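The train book, and why I read it two times

Mon 25 November

I promised in my last post that I will write about the manga I finished this month, and then I got a cold and did nothing for many days. Now I have tea and a blanket and I can keep the promise.

The series is called The Lamp Room at Estus. My friend Ketsara Wattanapong lent me the first volume already in February, and it stayed on my shelf because the cover did not speak to me. It shows a boy with a lantern and a very big dog. I thought it was for small children. It is not for small children, or not only for them. I was wrong about this and Ketsara has reminded me of it more than once.

The story is simple to tell. Dolan is sixteen and he lives in a mountain village where the railway stopped running before he was born. His grandmother still keeps the lamp room of the old station. Every evening she fills the signal lamps and lights them, although no train will come. Dolan finds this embarrassing. He wants to go to the city and study to be a cook. Then one night a train comes.
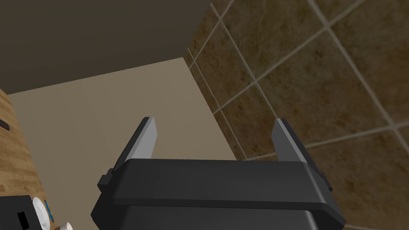

I will not say who is on the train, but I can say that it comes again at the end of every volume, and each time one passenger gets off and one person from the village gets on. The grandmother knows the rules of this exchange and she does not explain them. Dolan must find them out by himself, and he makes some bad mistakes. In volume two he makes a mistake that I found hard to forgive him, and I think the author wanted it so.

What I liked most is how slow it is. There is a whole chapter where Dolan and the grandmother clean the glass of the lamps and almost don't speak. In a different series this would be filling. Here you start to notice how she always gives him the lamp with the crack, and she keeps the good ones for herself, and you think she is a little mean. Much later you learn the reason and I had to put the book down for a moment. I was on the bus, so I looked out of the window for three stops.

The drawing is not perfect. The faces of the older men in the village are too similar, and I mixed up the baker and the station master's brother until nearly the end of volume two. Also the dog changes size. I don't mean this as a joke, in some pages it reaches Dolan's shoulder and in some pages it is like a normal dog. But the night scenes are beautiful. The artist leaves a lot of the page black and puts only the small circle of light from the lamp, and in this circle there is a hand, or a piece of rail, or an eye.
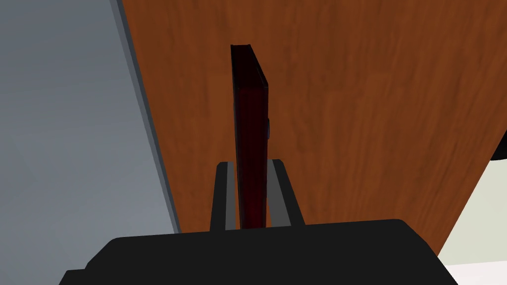 Now about the translation, because I read the first volume in English and then again in Thai, to compare. I do this often with books I like, it is good for my English and bad for my sleep. The English translator made the grandmother speak in a very correct and cold way. In the Thai edition she is warmer, she uses the soft words that old women use at the market, and she even calls Dolan by a baby name when she is tired. So I had two grandmothers in my head. I prefer the Thai one, but when she finally gets angry in volume three, the English one is much more frightening.

There is one small word play with the name of the station that works in neither language. The English book has a note for it at the back. The Thai book does nothing and lets it pass, and I did not feel that I missed anything.

Rattana Noiphan, who reads this blog and always writes to me when I make a mistake, asked me if there is romance in it. There is a little. A girl gets off the train in volume two and she stays in the village longer than the rules allow. Her name is never told. Dolan cooks for her, badly at first, and she says always that it is good. I believe this part will become important in the next volume, but for now it is only some soup and some looks.
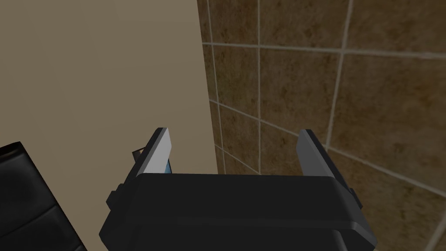
The ending of volume three is where my friends and I do not agree. Dolan goes down under the station and finds the place where the tracks really finish, and the artist gives this one full page without any words. It is only a corner, with one plain wall and one tiled wall coming together, like the beige wall and the brown tiles in the last picture here, and Dolan stands with his lamp and looks at it. Ketsara says it is lazy to finish a book in this way. I looked at that page for a long time. After so many chapters of rails that go into the dark, I liked to see that they stop at something so ordinary, and that he has to turn around and climb back up.

Princess Galang wants the books after me, so Princess, if you read this, they are in my bag and I will bring them when I stop coughing. Please don't fold the pages, they are Ketsara's.

Volume four is announced but I could not find when it comes out in English. In the meantime I started a short novel about a lighthouse that Lucyna Głowacki recommended to me. I am on page 61 and the lighthouse did not appear yet.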